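Two Arms, One Table
7 Sep 2024 – by Ida Reinholz

Gerd Bauerfeind begins his morning in Prokau with the cables. He follows each one with his fingers, from the base of the arm up to the wrist, and looks for places where it rubs. A loop that is too short will pull at the plug. A loop that is too long will catch on the rail.

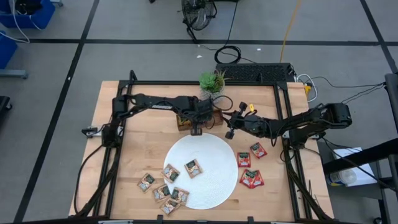

After the cables come the screws on the side rails. Bauerfeind marks each one with a thin line of paint, so he sees at once when it has moved. The cell, which his colleagues call Mathew, has run 788 hours since November, and in this time he has changed the finger pads 4 times.

The task is sorting snack packets, and they are harder to hold than they look. "The foil is slippery and the air inside moves," he says. When a pad becomes smooth, the packet turns in the grip. He then cleans the pad with alcohol – if this does not help, he puts on a new one and sets the zero position again. 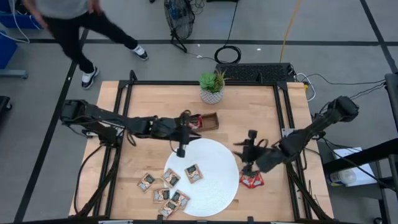 Both arms over the table, with snack packets at the round white placemat.

Setting the zero takes him 51 minutes for both arms. Kerstin Brandes, who writes the software, would like it to be faster. Bauerfeind prefers to do it twice.

© 2024 Fitden | Contact the editors | Back to top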